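Bun day at the hall: the gallery

Well, we got there in the end! I promised everyone who asked (and a few who didn't) that I'd put something up from our September bake and tea, so make yourself a cup of something and have a scroll. I'm Annag Niven, I do the tea table, and my sister Kirsty does the baking, which is the fair way round if you've ever eaten anything of mine.

The hall was ours from ten in the morning and we were still finding crumbs at four. Kirsty had been up since goodness knows when with her dough. She'd set herself a target of 30 buns plus a few to spare, and she went through so much flour that Lachlan Leckie was sent out to the shop in the rain for another bag. He came back with the flour and a packet of crisps for himself, eaten by the time he reached the door.

I've put the captions in more or less the order things come on the day: table first, then food, then the clearing up (groan).

Setting the table

I'm very fond of coloured crockery and I won't be talked out of it. White plates on a white table look like a dentist's to me. So we had the purples and the blues out, and I spent far too long shuffling them about and standing back with my head on one side.

My favourite corner of the whole do: the round lavender plate with nothing on it yet, a teal-blue mug behind it, and a stripy orange and cream bun either side. I love how puffy the left one is, with the bands fanning out from the top and running down between the lobes like a little pumpkin. And look at that purple against the white!

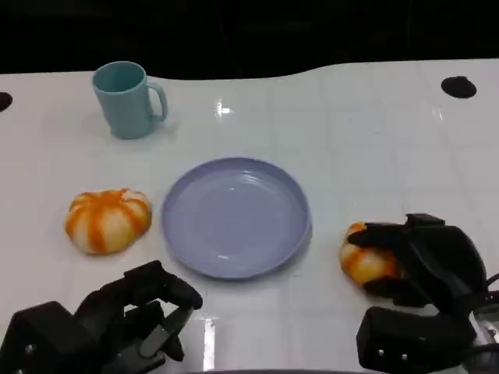

What went on the plates

Butter, mostly. I'd brought two sorts of jam as well, and Ingegerd Tveit turned up with a slab of brown cheese from her cousin in Norway and a proper slicer to go with it. I wasn't sure about it, then I had a second slice, then a third. If you're shy of it, try it on a warm bun with raspberry jam. She's promised to bring more next time and I'm holding her to that.

Fergus Leckie, who is 13 and growing by the hour, did not bother with plates at all. Two buns, one in each hand, off to the back step. His dad pretended not to notice.

Several of you asked about the mugs. Mine are a mixture from years of charity shops and a very good car boot sale, so I can't send you to one place for them, sorry! My only rule is that I've got to like the handle. If I can't get my fingers round it properly when it's full of hot tea, back on the shelf it goes, however nice the colour.

A word on buns, from Kirsty

She won't give out the recipe (I've tried, and I shared a bedroom with the woman for years) but she did let me pass on a few bits. Let the dough have a slow rise somewhere cool if you've got the time. Don't crowd the tray. Leave them alone when they come out, and that means you, Annag. She also says to freeze what you won't eat the same day and warm them through from frozen, and I can vouch for that one as I had two for breakfast this morning.

Washing up and putting away

Ingegerd washed, I dried, Lachlan put everything in the wrong cupboard. One saucer lost its life but it was an ugly one. The purple plates all came home with me wrapped in tea towels in the bottom of a shopping bag, and the leftover jam went to whoever had a lid.

If you'd like to come to the next one, just tell me or Kirsty when you see us. Bring a mug if you're particular, and bring a box for leftovers. Lachlan is on flour again and has been told to buy two bags.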